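1 Apr 2022, dye bench notes

Back on the walnut hull problem, and I think I finally have the brown I was after in February! The Zepeda hulls went into the soak at 40 grams to 2 liters, lid on, and I left them alone overnight (hard for me, I'm a stirrer). Strained through the old cotton bag this morning. The liquor came out very dark, much darker than the Vorico powder ever gave us, and it smells like a wet basement, so please keep the back door propped open if you're in there.

Swatches so far: plain cotton, the linen from the Groritz remnant box, and the wool flannel. Wool grabbed the color right away, no surprise. The cotton looked great in the pot and then let half of it go in the rinse, which is exactly what happened last time, and I'm starting to suspect our scour and stop blaming the hulls. Thirumalai Pisharody thinks so too. He wants me to run the next cotton through a hot soda ash scour for a full hour before it goes anywhere near dye, and he's probably right, he usually is about cotton.
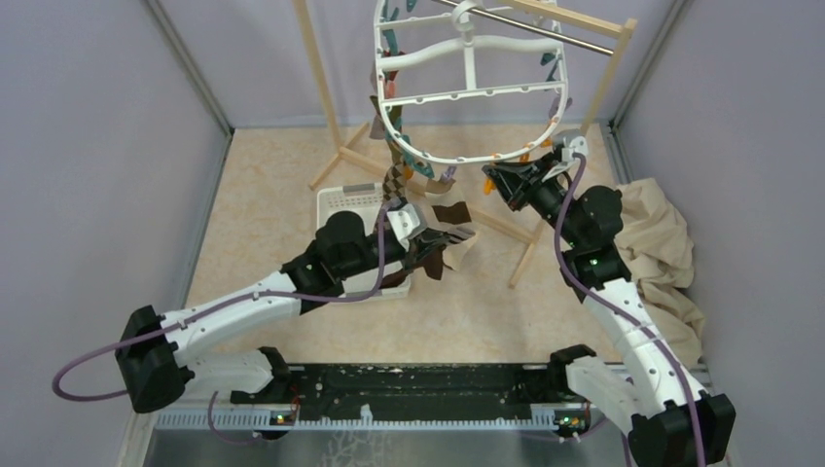 Anyway, the iron dip. I did 20 seconds on one set and 100 on the other, same bucket, and the long one is nearly charcoal on the wool. Gorgeous, but the flannel feels harsh now, kind of crunchy at the fold. I wouldn't put it next to anyone's neck. The short dip is the keeper: a soft gray brown, a little green if you hold it by the window. I pinned both to the board with the dip times written on masking tape. Please don't move the tape!

Linen came out streaky. My fault, I crammed it in folded. 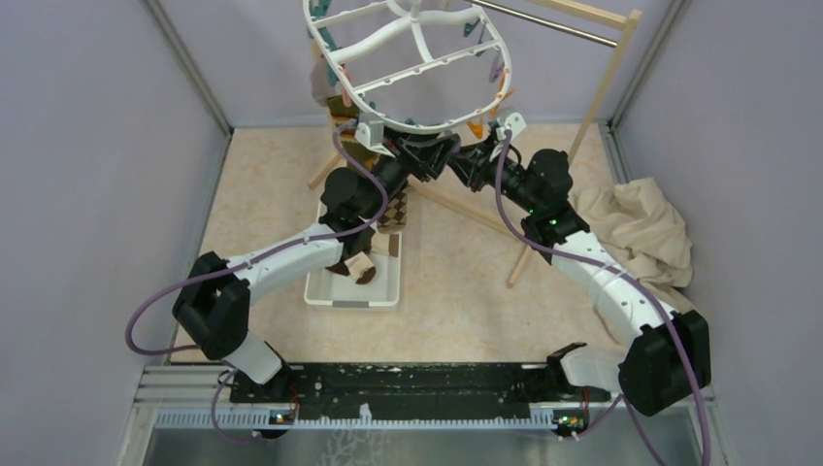 Ullemis still wants a sample card with the pale end of the range on it, so I'm saving the exhaust bath in the covered bucket under the sink. It should have a couple of weak tans left in it. If it grows a skin, skim it and carry on.

Next up: cotton again with the long scour, linen again in a bigger pot, and a light test in the south window with half of each swatch under foil. Also we're nearly out of soda ash, and somebody walked off with the good tongs.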